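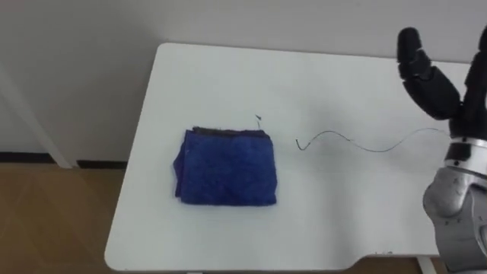
Blaues Tuch, gefaltet, auf einem weißen Tisch mit matter Oberfläche.

Weiße Tischplatten reinigen und Tücher richtig falten

Matte weiße Tische sind pflegeleicht, zeigen aber jeden Fussel. Wer mit einem zerknüllten Lappen darüberwischt, verteilt den Schmutz oft nur. Mit einem gefalteten Tuch geht es gleichmäßiger, und man kommt mit weniger Tüchern aus.

Was man braucht

ein größeres Mikrofasertuch zum Wischen
ein zweites, trockenes Tuch
lauwarmes Wasser und etwas mildes Spülmittel
eine weiche Bürste oder einen Handfeger

Keine Scheuermilch und keine Schmutzradierer verwenden. Beides kann auf matten Flächen glänzende Stellen hinterlassen, die man bei seitlichem Licht sofort sieht und nicht mehr wegbekommt.

Tuch falten

Das Tuch flach hinlegen und glatt streichen. Einmal zur Hälfte falten, Kante auf Kante, dann quer dazu noch einmal. So entstehen vier Lagen und insgesamt acht Wischflächen, wenn man das Tuch beim Arbeiten umschlägt. Bei dicken Tüchern steht an der Faltseite meist etwas Stoff ab. Das macht nichts, solange die Unterseite glatt aufliegt. Der Saum gehört nach hinten, also zur Hand hin. Umnähte Kanten sind oft fester als der Flor und schieben Krümel vor sich her.

Tisch reinigen

1. Alles vom Tisch nehmen. Kabel ganz herunterlegen und nicht nur zur Seite schieben, sonst wischt man im Bogen darum herum.

2. Trocken abfegen. Fasern und Haare lassen sich trocken viel leichter entfernen als nass. Einzelne dunkle Fussel mit dem Finger aufnehmen.

3. Das gefaltete Tuch in die Lauge tauchen und kräftig auswringen. Es soll feucht sein und nicht tropfen.

4. In geraden Bahnen von hinten nach vorn wischen, jede Bahn etwas überlappend. An der Wand anfangen. Nach zwei bis drei Bahnen eine frische Seite nach außen schlagen.

5. Den Rand gesondert abwischen, auch von unten. Bei abgerundeten Ecken das Tuch um die Kante legen und einmal herumziehen. In Aussparungen an der Vorderkante sammelt sich Staub, dort mit einer Ecke des Tuchs nacharbeiten.

6. Mit klarem Wasser nachwischen und mit dem zweiten Tuch trocknen.

Waschen und aufbewahren

Mikrofaser ohne Weichspüler waschen, er verklebt die Fasern. Dunkelblaue Tücher vor dem ersten Einsatz auf Weiß mindestens einmal waschen, am besten getrennt. Ob sie noch färben, prüft man mit einem feuchten Stück Küchenpapier, das man einige Sekunden auf das Tuch drückt. Nicht zusammen mit Baumwollhandtüchern in die Maschine geben, die Fussel landen später auf dem Tisch.

Trockene Tücher gefaltet stapeln, mit der geschlossenen Seite nach vorn. Dann lassen sie sich einzeln herausziehen.

Text: Fanni Fülöp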